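Subject: Re: [joteter-users] Demos where the ball never gets picked up
List: joteter-users
Date: 2021-08-17

On the list, the Lurovport group wrote:

> We recorded 105 demos of the ball task in Joteter with the
> handheld controllers. After training, the hand closes next to
> the ball in most runs. Do we need more demos, or is something
> wrong with the ones we have? Each one is up to 700 steps long.
>
> Also, is it worth using the wrist view, or only the head view?

I would look at the demos before recording more. We had the same trouble last December with the Trumer scenes, and more data did not fix it. Play back a few and stop each one at the step where the operator starts to close. If the ball is outside the fingers at that point, the demo is teaching the wrong thing, even if the operator recovers later.

Use the wrist view for this check. The head view makes the hand look lined up when it is off to one side.
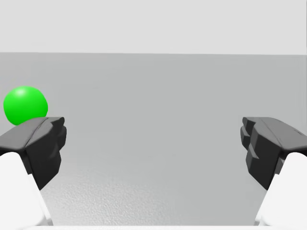 We went through our whole set that way and dropped 37 demos. Most of them had the operator coming in too fast and then correcting sideways with the fingers already low. After that we asked people to stop above the table, line up, and only then go down. It makes each demo longer, but the policy copied the pause and got better at it.

On your second question, keep both views. The head view is the one that shows where the other hand is, and you need that once both arms are in use. If you drive both arms at once, one hand tends to drift while the operator is looking at the other. We now have the operator hold one hand still and move the other.

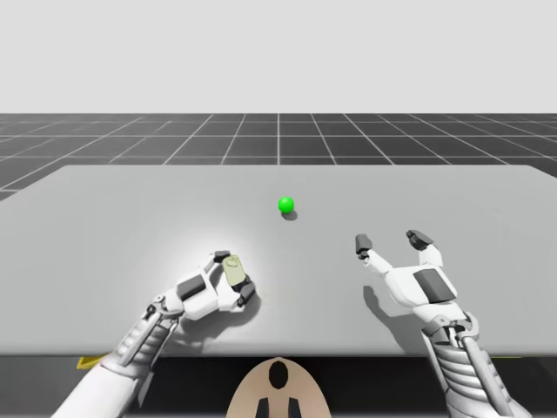 Head view, two-arm task: cylinder in the left hand, right hand open, ball on the table.

Two more things to check. The Yüksel controller mapping has a scale setting, and ours was set to 3, so small wrist moves turned into big ones. Set it to 1 for anything that has to be grasped. And trim the idle steps at the start of each demo, or the policy will learn to sit there.

I can post our trimming script if anyone wants it. It expects the old log format, so you would have to change the field names.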